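4.2 What we bought, and what we'd buy again
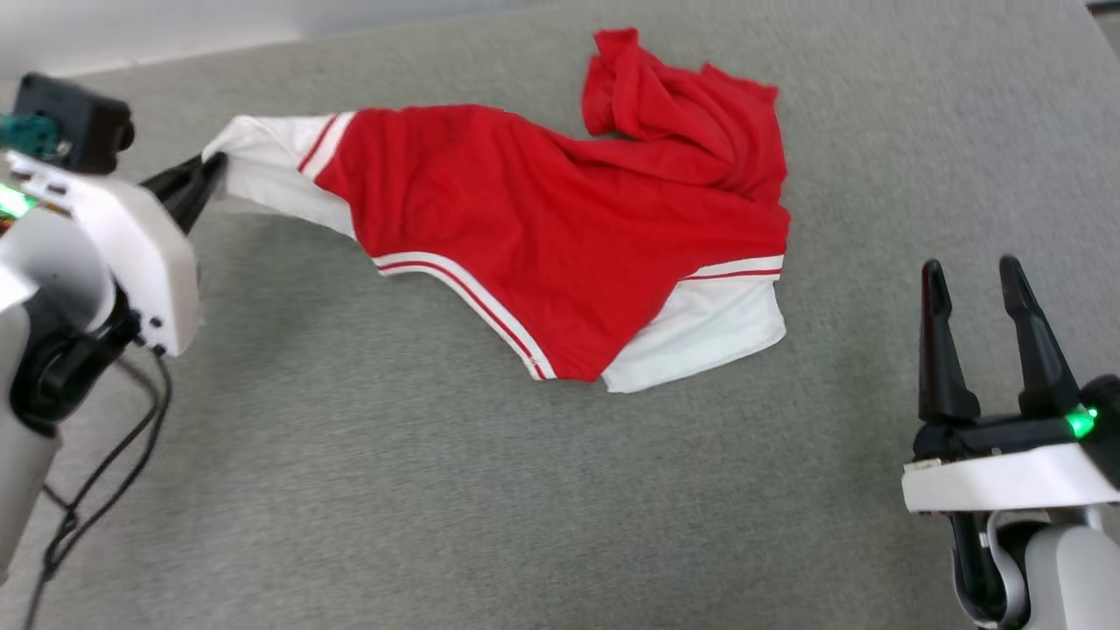 Figure 3. Two-arm station with a red and white garment, left gripper closed on one white corner.

I'll be frank about how we planned the money, as I wish other groups would do the same. Chanida Sombatkul and I started with a quote from Plernus for a single arm, and very nearly signed it. Then we tried to write down how one arm would fold a shirt, and gave up before lunch - cloth really does want a second hand. So the budget went to 2 arms, and the fancy table we'd picked out from Mercado had to go (I still miss it!).

The bit we got badly wrong was spares. We had set aside 172 pounds for gripper fingers and cables, and by March we'd spent 1,404. Postari, who sell the fingers, were kind about it and let us order in packs of 65, but that should have been a line in the plan from the start. The Ceddale site has since copied our list, with the spares moved to the top. Servicing costs are in Section 4.3.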